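Setting up a sink station for two-arm dish handling

Start with the station before you touch any code. Most of the trouble we log at the Vurnthorpe kitchen comes from the counter and the cables.

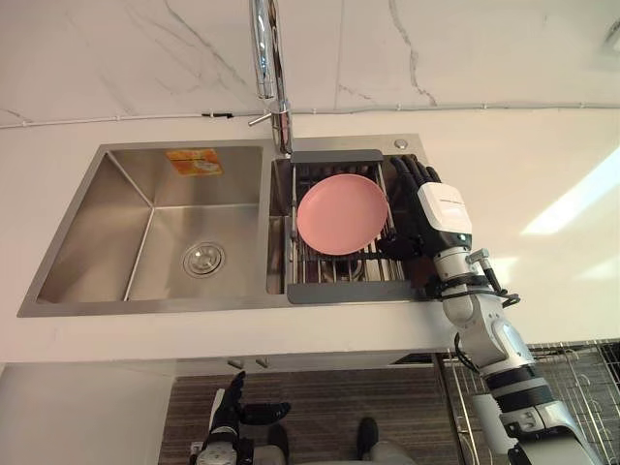
Work through the steps in order. If you stop partway, start again from step 1.

1. Clear the counter

Take away cups, sponges, knives and soap bottles. Leave a bare strip in front of the sink rim so the forearms can cross it. Dry the counter and the floor. Dishes go in the rack or the basin and nowhere else.

2. Check the cables

Move each wrist slowly through its full range with the speed set low. Watch any loop that stands away from the arm. A loop that can hook a rack wire, a cabinet handle or the edge of the counter gets tied down before you go on. Leave enough slack at the joint that the cable never pulls tight.

3. Keep water out of the hands

Unless your hand is rated for water, keep the faucet off during motion tests. At Vurnthorpe we shut the valves under the sink too. A dry run with clean plates tells you most of what you need to know about reach and grip.

4. Mark the floor

Tape a line 800 mm out from the farthest point either arm can reach. People stay behind it while the arms have power. The person holding the stop button stands where they can see both hands, including the one hanging below the counter. An idle arm counts as a live arm.

5. Set the limits

Use one plate. Plastic is fine for this, and it should be the same size as the ones you will use later. Set grip force to 33 percent of the hand's maximum and arm speed to the lowest setting. Raise one at a time, never both in the same run.

Approach the plate from the side and stop with the fingers next to the rim. Look at the gap to the rack from two angles before you let the hand close. Fingers that sit behind a rack corner can drag the whole rack when the arm lifts.

6. Run and record

Do 85 lifts at one setting before changing anything. Write down drops, rack contact and every stop, including the ones you think were your own fault. Maricruz Sandoval keeps the blank sheets in the Halvorsen binder. Replace finger pads at 2000 lifts even if they look fine.

7. Shut down

Open both hands, park the arms clear of the basin and cut power at the wall switch. Wait for the status lights to go out before you step over the tape or reach into the sink.

If the rack has been moved or swapped, repeat steps 2 and 5. The Brultside station uses a different rack, so don't copy its limits over.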